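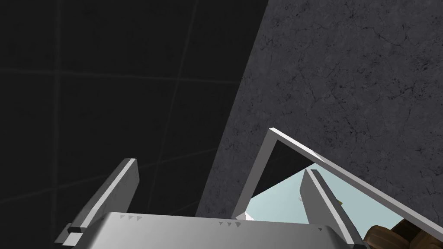 Slide 1: two gripper fingers, computer rendering

Speaker notes: Getting a small shop through stocktaking
By Sylvie Kowalchuk | July
3 min read

Start on time, even if people are still finding seats. Say who I am: 13 years running the back office at Fellovell, mostly paper goods and gift wrap.

Ask who closes the shop for the count. Wait for hands.

Our old way was one long Monday with the door locked. We have 900 lines on the shelves, and by late afternoon the numbers were getting sloppy. The worst year we recounted up to 300 of them.

Now we count by section, before opening, over several weeks. One person reads, one person writes. Swap at the end of each bay. Deliveries stay sealed in the hall until the section is signed off.

Slide 2: the count sheet. Point out the blank column. Staff should not see the expected number while they count.

Slide 3: returns and damaged stock. Go slowly. Most of our errors were here, with items back on the shelf but never put back on the books. Tell the ribbon story if there is time.

Questions. Someone will ask about software. We use a spreadsheet and I have no advice on the paid ones.

Sheets are on the table by the door.

Related
Pricing the Sasine card range
Kettani: notes on slow sellers
Moving the Stirkico stockroom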